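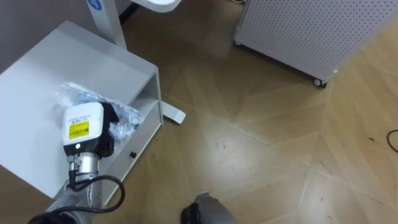 Right-hand view or left-hand view, the head camera loses sight of the fingers once the arm is low over the cabinet.

Setting up a tidy-up task in the Velta planner

Posted Apr 17, 2018

This tutorial covers writing a task file for a two-armed humanoid that clears litter off furniture and puts it in a bin. It assumes you have the Velta planner running and the Vokau perception node publishing object poses. If you haven't calibrated the head camera yet, do that first and come back.

We'll use a short version of the job: pick up a crumpled bag, drop it in the bin, carry the bin somewhere else. It's a good first task as it needs one-handed grasps, a two-handed grasp and some walking.

Step 1: Define the surfaces

Open surfaces.cfg and add an entry for each piece of furniture. Every entry needs a height, an outline and a keep-out margin. Measure the height with a tape and don't trust the depth image on glossy or white tops. Ours read low until we typed the numbers in by hand.

Set the margin to 4 cm to start with. Anything tighter and the planner will try to slide the wrist past the edge of the furniture, which is fine in simulation and hard on the paintwork.

Reload with velta reload surfaces and check the log for overlapping outlines. The planner accepts overlaps without complaint and then picks whichever surface it read last.

Step 2: Set the stance

Walking and reaching are planned separately, so you have to tell the planner when one hands over to the other. In stance.cfg, set handover to "settled". The arms then wait until both feet report steady load. 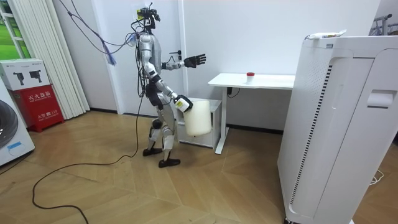
The other option, "moving", lets the arms start during the final step. It saves nearly 2 seconds per approach, but the hand target shifts as the torso sways and you'll need the visual correction loop turned on. Leave it alone until the rest of the task works.

If your robot runs on a tether, add the cable side as well. The planner will then prefer turns that don't wrap the cable around the legs. It isn't perfect, so keep someone on the stop button.

Step 3: Write the two-handed grasp

Add a dual grasp block to the task file and name the bin as the held object. The important field is coupling. With coupling off, each arm follows its own path and the bin gets squeezed or dropped.

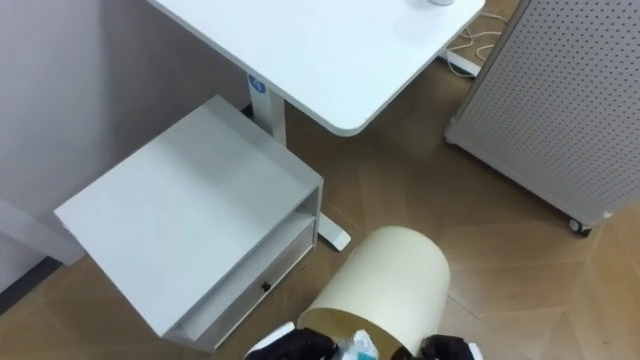

Coupling works by choosing one arm as leader and holding the other at a fixed offset. The offset is recorded at the moment both grippers report contact, so get the contact points right before you close. Two grips on opposite sides of the rim will hold a round bin well enough, even with the bin tipped over on its side and wrappers in the open end, but the planner has to know the tilt. Set tilt_source to "wrist". The Vokau estimate gets poor when fingers cover the edge.

Check error 327 in the log if the follower arm stops. It means the offset has drifted past the limit, usually from slip. Open both grippers, re-grasp and try again before you touch the limit.

Step 4: Mark what to leave alone

Give each detected object a class in objects.cfg: take, ignore or avoid. Clear plastic is the awkward one. A transparent bottle lying on a white table may only show up as a few highlights, and the detector will flicker between finding it and losing it. Raise persist to 2 seconds for that class so the planner keeps the last good pose.

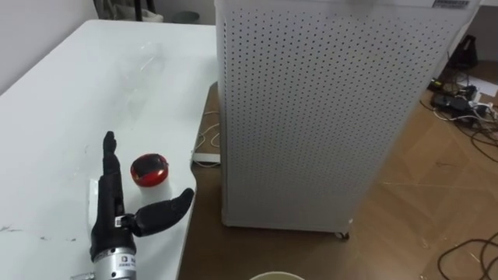 Step 5: Dry run and record

Run velta dry tidy.task with the arms powered and the grippers disabled. Watch the wrist paths and not the hands – most collisions we've had were at the wrist. When a full pass finishes clean, enable the grippers and run at quarter speed.

Save the log from the first good run. You'll want it for comparison after the next planner update, as the March release changed the default joint weights and old task files may take a different route to the same grasp.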